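3.2 Workspace and test object

The arm, which we call Kenura, was built and run at a desk in a home study. The same desk holds the monitors used for writing the control code, and we made no attempt to clear it between sessions. Everyday items were left where they lay, as a home builder would have them, and the grasp planner had to work with whatever stood behind the target. Lighting came from the room itself.

The main test object was a shoebox with a hinged lid. Boxes of this sort are easy to come by and light enough for a small arm. The lid is the difficult part - it bends along the fold and does not always come back to the same angle. We therefore treated opening and closing as separate tasks, each with its own start pose.
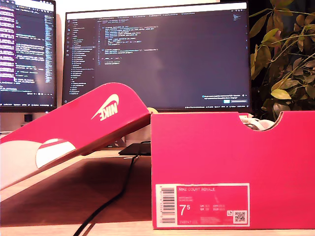

Control runs at 24 Hz on a desktop computer using Daretti, our own motion library. An earlier version ran on Kilitum, but its joint limits had to be entered by hand after every restart and we dropped it in November. Demonstrations were recorded by moving the arm directly, with two operators taking turns. Each task was recorded in three layouts, and the box was turned by hand between them.

The gripper has two fingers which narrow towards the tip. Blunt fingers were tried first and slid off the edge of the lid. The narrower shape gets under the edge more easily, though it leaves less surface for holding the side of the box. Before each session the fingers were brought together and the closing position saved to the Eynon settings file.
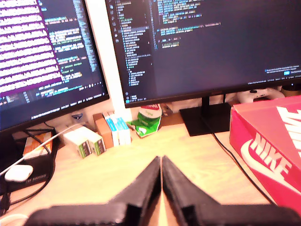

Figure 2. The gripper fingers seen from behind, with their tips almost touching, and the shoebox on the right side of the desk.

Finger alignment was checked again whenever the arm had been switched off, as the base could shift slightly on its clamp.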